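Prurnico Folding Craft Table: one year in

I bought the Prurnico in August, mostly for cutting fabric, and I've ended up using it for everything from quilts to seed trays. I love this table! My old one from Julluvberg was pretty but wobbled whenever I leaned on the rotary cutter, and this one just sits there and takes it.

The top

Big, flat and matte white, so I can spot a dropped pin right away. Glare was a real headache on my glossy old table, and with the lamp on at night my eyes are so much happier now. The flip side is that white shows everything, and a hard-working top will look like one.
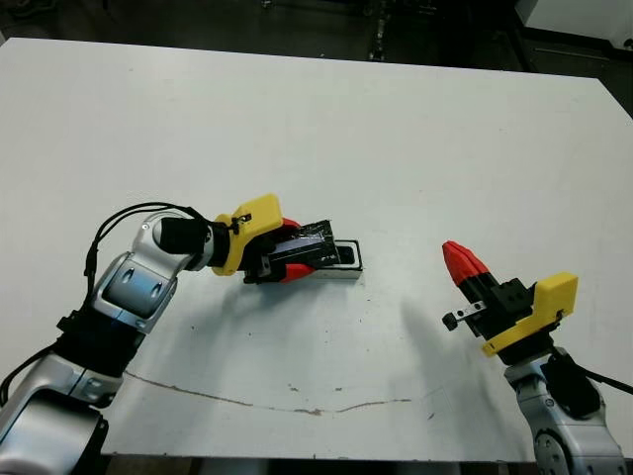
White tabletop with a thin brownish line and a few dark specks.

I wipe mine down with dish soap on Friday and leave it at that. Baking soda paste lifts most pencil marks. Ink is another story – put down a mat before you get the markers out.
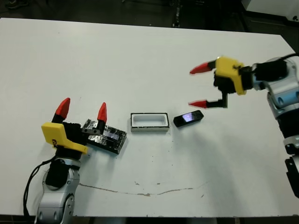
Setting it up

The box was heavy, but I had the legs on before my coffee got cold (17 bolts, one of them a spare). The hex key that comes with it is fine, though I switched to my own halfway through. The leg locks click in nice and loud, and I've never had one slip. Folded up, it slides in behind my Bisano shelves with room to spare.

I do wish the feet were wider. On carpet they dig in a bit, so I added felt pads and now I can shift the whole thing by myself.
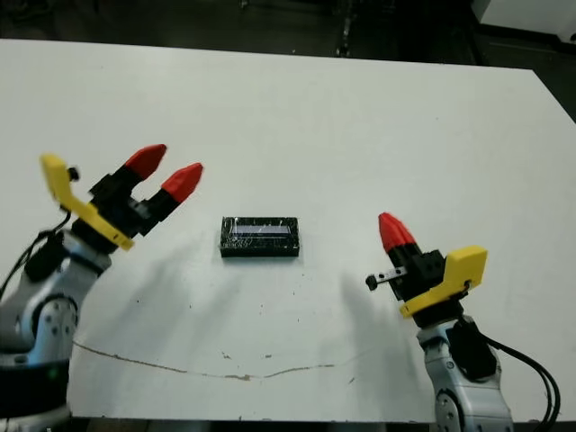
Price and who should get it

I paid almost 600 for mine, and the longer version is 700. The Mohmand is lovely too, but at 3,000 it had better do the sewing for me! If you cut, glue or pot things up at home and want a lot of flat space, I'd buy this one again tomorrow.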